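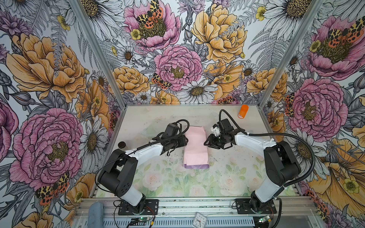 The folding corner, with the pink cloth on the rose-print table and flowered paper on every wall.

I have wanted to see the inside of the old Tseng linen works ever since we moved to Mulldale, and this May they opened the doors for one afternoon. My neighbor Shuk-fan Tang had an extra ticket, and she is the kind of person who arrives early for everything, so we were standing at the gate a good half hour before anyone came to unlock it. No matter – it was warm out, and someone was selling lemon cake from a folding table.

Our group had 11 people in it, and our guide was Nia Meredith, who started in the cutting room straight out of school and now looks after the pattern books. She talks fast and walks faster. We began in the cloth store, a long cool room with rolls stacked up to the windows, and I could have stayed there all day. It smells like a closet at my grandmother's house. Nia let us feel the difference between the everyday cotton and the heavier weave they sell to hotels (I guessed wrong, twice).

From there we went across the yard to hemming, where the noise is really something. Tin-yau Tu has worked the same row of machines for years, and he showed us how he turns a corner on a napkin without stopping. I asked him to do it again slowly and he laughed and did it at exactly the same speed. The works turns out table linen, tea towels and a small line of bedding under the Pronska name, which I had seen in stores without ever knowing it came from down the road.

The folding corner was my favorite stop, and I will admit that the wallpaper had a lot to do with it. Big, generous flowers, all the way around! The table carries on the theme with soft pink roses and green leaves on white, and in the middle of all that lay one folded pink cloth with a strip of lavender purple peeking out along the bottom edge. I am a sucker for pink and purple together. Shuk-fan thought it was all too much and said she would have gone with plain walls, but then she has a very beige living room and we have agreed to differ about that.

I liked that the table looked used. There were little dark specks scattered over the roses, a small dark lid lying off to the left, and a bright orange plastic bottle standing toward the back, as cheerful as anything in the room. My own sewing table never looks tidy either, so I felt right at home.

Nia talked us through the house fold while we were there. You start with the long sides, smooth outward from the middle with the flat of your hand, and only then bring the ends in. She said most people at home begin at the ends and then wonder why they get a ridge. I have been doing it that way for my entire adult life. I tried her method on our dining room cloth that same evening, and it does lie flatter in the drawer, though it took me three goes and some muttering.

Upstairs there is a little display of the pattern books – 167 of them, according to the card on the door – and you may turn the pages of a few if you ask nicely. I-hsuan Wu was on duty there and found us a trailing rose design that I would happily have on curtains. Down in the shop I bought two tea towels and a bag of offcuts for my quilting. Shuk-fan bought nothing, then went back for a tablecloth. A patterned one, I noticed.

If you are thinking of going, the tour lasts 53 minutes on paper and a fair bit longer if Nia is leading it. Wear flat shoes for the yard, and park behind the Flundberg bakery, where there is more room. The cake lady takes cash only.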